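Hinen work table, two months in

I wanted a big plain table for the workshop and went back and forth between this one and the Slaoui, which was nicer looking and a lot more money. The Hinen was 499 with delivery to Gretville, so that settled it! Putting it together took me and Said Naciri one evening (he read the instructions, I ignored them).

I love how much room there is on top. I can spread a whole project out and still have somewhere to lean my elbows. The black metal frame has crossbars underneath, and it hasn't wobbled on me yet, even when I'm really pushing on something.
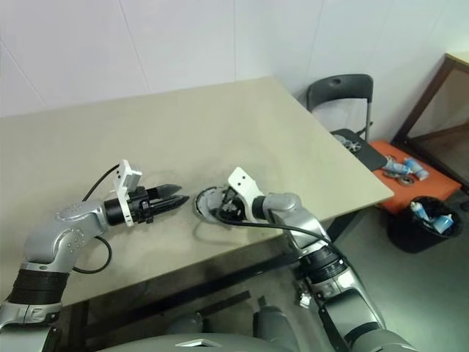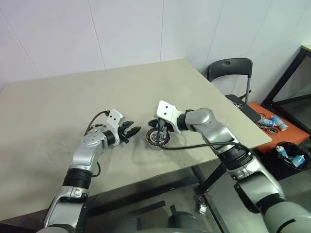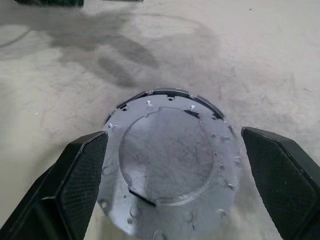 What bugs me

The beige. It picks up gray smudges and scuffs like crazy, and you can see them in the first two photos. Dish soap gets some of it off, not all. If they sold it in a darker color I'd have gone for that in a second.

Also the crossbars are right where I want my feet, so I sit a little sideways. Hajar has the same table and says she stopped noticing after a while. I haven't!

Would I buy it again? Yep, but with a cheap mat on top from day one.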